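Saturday, 7:40 a.m. Started on the living room before breakfast. The order is the usual one: sofa, cushions, floor, then the shelf if there is time. There was no time for the shelf.

The sofa leather has dried out again along the top of the backrest. I wiped it with a damp cloth first, waited until the surface had no visible moisture, then applied the Zemau conditioner in small circles. The label says to use a coin-sized amount per seat. I used less than that on the backrest and slightly more on the seat, where the finish has gone dull. The bottle holds 400 ml and is now a little under half full. At this rate it will last until October.

Cream was a poor choice of color for this room. Denim transfers onto it, newspaper transfers onto it, and the conditioner does nothing for either. Orhun Kozan recommended a leather eraser from Divum when he came by to look at the window latch. I tried it on the underside of the seat front, where a mark would not matter. It lifted the gray but left a matte spot. I have not used it on the visible side and do not plan to.

Next, the cushion. I brushed the felt side in one direction with the soft brush. Brushing both ways raises pills, as I found out with the old brown one. The filling migrates toward the bottom corners when it has been leaned on all week, so it has to be held by opposite edges and shaken out before it goes back.
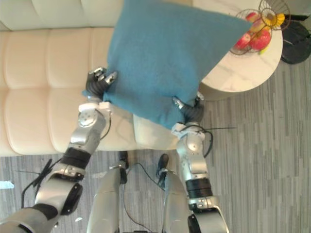 The blue cushion over the sofa seat.

The insert is a Mamitz, feather blend, and it is one size too small for the cover. That accounts for the sag in the fabric. A larger insert would fix it, but the zipper on this cover is short and I doubt a stiffer one would go in without strain on the last 8 teeth. Left as is for now. Position on the sofa: one corner up against the backrest, the way it has been since spring. Flat against the arm looks tidier but it slides down within the hour.

Then the floor. The carpet has a fine line in the weave, light gray against darker gray, and it shows the vacuum tracks if I go across the lines. I went along them, with the head on the low setting.
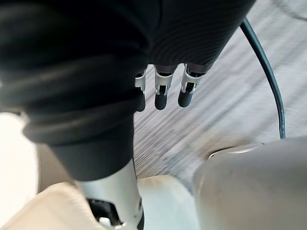
Two slow passes per strip are enough on this pile. A third pass picks up almost nothing, going by what was in the canister. The section in front of the sofa takes longer than the rest put together, mainly crumbs and felt lint. The corner behind the sofa I did with the crevice tool. Found one pencil, a button I do not recognize and the cap from the Yap stain remover, missing since the move. The cap still fits.

Total time was around 100 minutes, of which 13 went to looking for the crevice tool. It was in the hall closet, inside a boot. It now hangs on the hook by the vacuum.

Still open: the shelf, the matte spot, and the window latch, which Orhun tightened and which is loose again. The conditioner needs until noon before anyone sits on the leather. Coffee in the kitchen until then.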